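Last updated: November 26, 2018

Saadet Ersoy maintains the acceptance rules for simulated manipulation tasks at Karaki. The current set runs to two pages and applies before any policy is trained.

"Every task gets 1,000 randomized resets," she said. "If an object spawns inside the shelf or the other arm, the task goes back to its author." 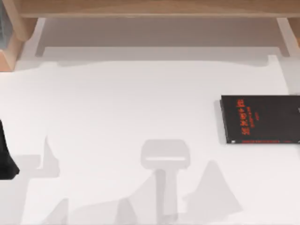
Simulated tabletop with a shelf and a black book.

Shadows are covered by a separate clause. Ersoy requires them to stay on during evaluation, including those from arm parts outside the camera view.

"People switch them off to save render time. Then the scores can't be compared."

Failed resets are logged with their seed. Reset 608 of one July batch is still open.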